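Keeping a Town's Paper Memory: A Conversation with Duyên Mạch

When the Dillonport Public Library reopened its local history room in December, visitors found a longer table, better lamps and a new name on the door. Duyên Mạch had been appointed head of local collections eight months earlier, after a career spent in county records offices. She inherited 413 linear feet of material, a card catalog that stopped in the middle of the letter R, and a collecting policy one paragraph long.

Ms. Mạch met with the Library Bulletin before opening hours to discuss the work of the department and its plans for the coming year.

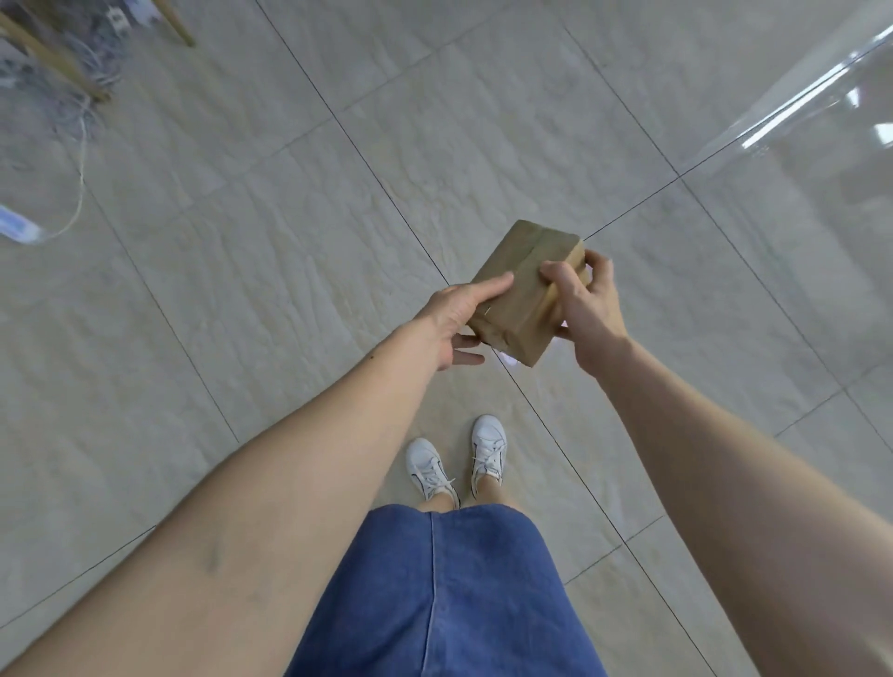
Photo: Dillonport Library Bulletin

Asked what a local history room is for, Ms. Mạch began with the people who use it. "Most of our readers are looking for one thing," she said. "They want the year a house was built, or the name of a grandmother's school. They are not historians and they do not wish to become historians. Our duty is to get them to the right folder in a reasonable amount of time."

That duty has shaped her first months in the position. The department has set aside its earlier plan to digitize the newspaper files and has turned instead to finishing the catalog. According to the department's annual statement, 3492 items now have a full entry, including the entire Quan family collection of shop ledgers, donated by the owners of a dry goods store on Drunden Street. The ledgers record credit given to customers over four decades and are requested more often than any other item in the room.

"A ledger tells you who bought lamp oil and who could not pay for it until spring," Ms. Mạch said. "We did have to think about privacy. Some of those families are still in town. We settled on a rule that the later volumes may be read in the room but may not be copied."

The catalog itself is kept in Plusari, a records program the library adopted under the previous director. Ms. Mạch described the choice as a sound one, although she noted that the search page remains difficult for first-time users. Staff members have written a two-page guide, which is available at the desk in large print.

On the question of donations, she was direct. The library receives more offers than it can accept, and many arrive after a death in the family, when relatives are working quickly.

"I ask people to call us before they sort anything," she said. "The order in which a person kept their letters is information.
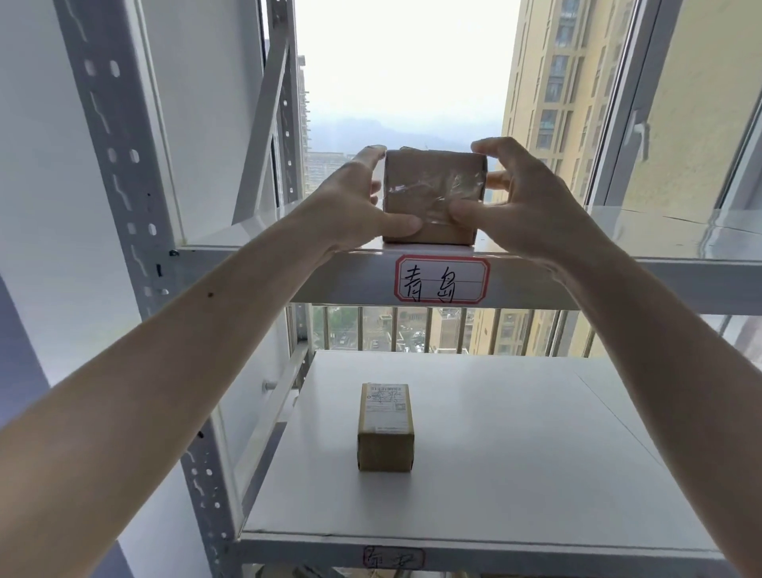
Once the letters have been put into neat piles by size, or by who has the nicest handwriting, we can no longer tell what was answered and what was put away." She added that the department does not accept encyclopedias, bound magazines or framed prints, and that it is glad to suggest other homes for them.

The department also declines material that has no connection with Dillonport or the surrounding townships. Ms. Mạch acknowledged that this has disappointed some donors. A set of 197 postcards from European spa towns was returned to its owner last spring with a letter of thanks and the address of a collectors' club.

Looking ahead, the department will begin recording interviews with former employees of the cannery, which closed a generation ago and left few written records. Each session will last one hour, and each speaker will receive a typed copy to correct before it is placed on the shelf. "They should have the last word on their own sentences," Ms. Mạch said.

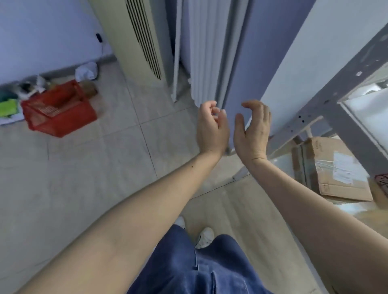 What should a family do with old photographs that have no names on the back?

Ms. Mạch recommends showing them to the oldest relative available and writing down whatever is remembered, in soft pencil, on a separate sheet kept with each photograph. Ink and adhesive notes should be avoided. The department will look at unnamed photographs by appointment and will keep copies of those that show a local street, school or business.

The local history room is open from 10 a.m. to 4 p.m. on weekdays. Appointments may be made at the main desk.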